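6.2 Comparing two grippers on the same arm

Use this procedure when you want to test a second gripper against the Canenari two-finger model. Allow 9 minutes for each change.

1. Move the arm to its park position and switch off tool power.
2. Remove the 6 flange screws and lift the gripper away. Keep the cable slack – do not pull on the connector.
3. Fit the second gripper and load its profile in Stusar. The default profile is 308.
4. Set out the test objects. Mix shapes and sizes, and use the same layout for both grippers.
5. Run the grasp list twice and save each log under the gripper's name.

Caution: Keep hands off the table while tool power is on.

Note: Start with the tool close to the first object, fingers open.

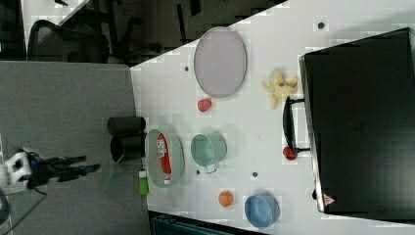
Can I use the same grip force for both grippers?
Only for the first pass. After that, set the force for each gripper from its own log and run the list again.

6. Send both logs to Yae Miyazaki for the comparison sheet.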